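Skostier household handling project: progress report to the Solanki fund, January
Prepared by Devendra Prajapati

Since the last report we have moved from building rooms to filling them, and I am very pleased with how it is going. The simulated set now holds 1,094 recorded attempts at opening cabinets, of which 741 have passed checking and gone into the training pool. The original target for this stage was set before we had settled what counts as a pass, so I would treat the second figure as the one that matters.

Each attempt is driven by a person using the hand controller, and we keep the view from the wrist along with the joint positions and the state of the fingers. The approach to a long vertical handle is still the part that takes operators the longest to learn. You have to bring the fingers up on either side of the bar without nudging it, and from the wrist the depth is hard to judge.

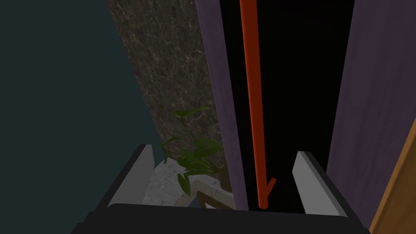
Operators now do 2 practice sessions before anything they record is kept. This came out of the Garkstead visit, where the team showed us how much of their early data had been spoiled by people learning on the job. It has cost us some hours and I think it is well worth it. The newer recordings are smoother, with far fewer stops halfway to the handle, and checking goes faster as a result.

We also rewrote the rules for a rejected attempt. Previously a checker could turn one down for looking awkward, and two checkers often disagreed. The rule now is that an awkward approach stays in if the door ends up open and nothing else in the room has been struck. We went back over 100 rejected attempts under the new wording and the arguments more or less stopped!

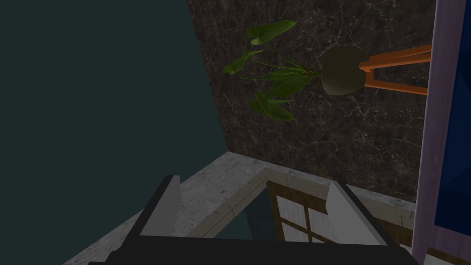

Wrist view in the simulated room, gripper open, with the potted plant and its stand ahead.

The other large piece of work has been variety. Akham, our scene builder, can now swap wall and floor finishes between attempts without anyone reloading the room, so a single operator can work through a whole batch of different looks in one sitting. Starting positions are varied too, including the tilt of the wrist. Early training runs on the wider set are encouraging — the model copes better with finishes it has not met before — but I would like to see a proper held-out test before claiming more than that.

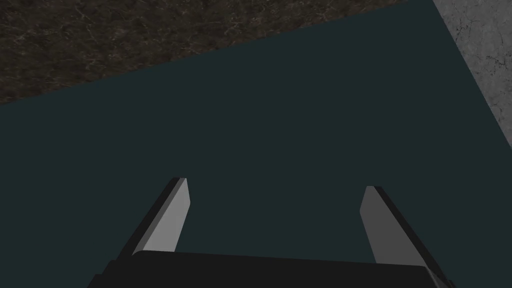
Labelling is where I expect most of our effort to go next. At present every attempt carries one label for the whole recording, and we want to split it into stages: searching, approach, grasp, pull and release. The trouble lies in deciding where one stage ends. A wrist view with the fingers wide apart and only a plain teal surface between them tells the labeller very little about what the arm is heading for, so the new tool will show the joint record alongside the picture. A first version is working on my machine and the operators have already asked for it.

Spending is in line with the plan. The one change I would ask you to approve is moving the unused travel money into checking time, as we do not expect a second trip to Garkstead.

Planned before the next report:
Held-out test on rooms no operator has recorded in
Stage labels for all attempts in the training pool
First recordings with drawers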